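3.2 House rules for recording sessions

When we began collecting tabletop demonstrations at the Girham site, we had no written rules at all, and everyone taught the next person whatever they happened to remember. By February we had 744 episodes, and a good many of them disagreed with each other in small ways that took us a long while to track down. The rules we describe in this section, which we have come to call the Pallirwood sheet, grew out of that rather humbling stretch of work.

The first group of rules deals with how an episode begins. The table covering is pulled flat, the objects for the task are set out with clear space between them, and both grippers are held above the surface, touching nothing, before recording starts. We ask operators to stay in that pose for 30 frames — it feels like a very long time when you are the one holding still — so that the tracking has a calm stretch to settle on.

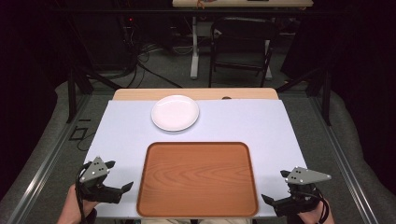

The second group deals with the markers and the cables, and we would gently urge other labs to take it as seriously as we now do. Marker dots are checked at the start of every session and again after any bump, and a plate with a missing dot is taken out of use until it has been repaired and calibrated again. Cables should hang so that they never cross between the hands and the object. An operator who feels a tug stops the episode and discards it, even when the motion itself looked perfectly fine.

Finally, each batch of 100 episodes is read through by someone who did not record it, using the short checklist in Figure 3. We borrowed this habit from the Kincaid protocol and were a little grudging at first, but it caught problems that our own scripts had passed without complaint. The full Zarora set now holds 1,296 episodes, all of them recorded or re-recorded under these rules.

Figure 3. Reviewer checklist: start pose held; markers complete; cables clear; objects apart at start; operator notes filled in.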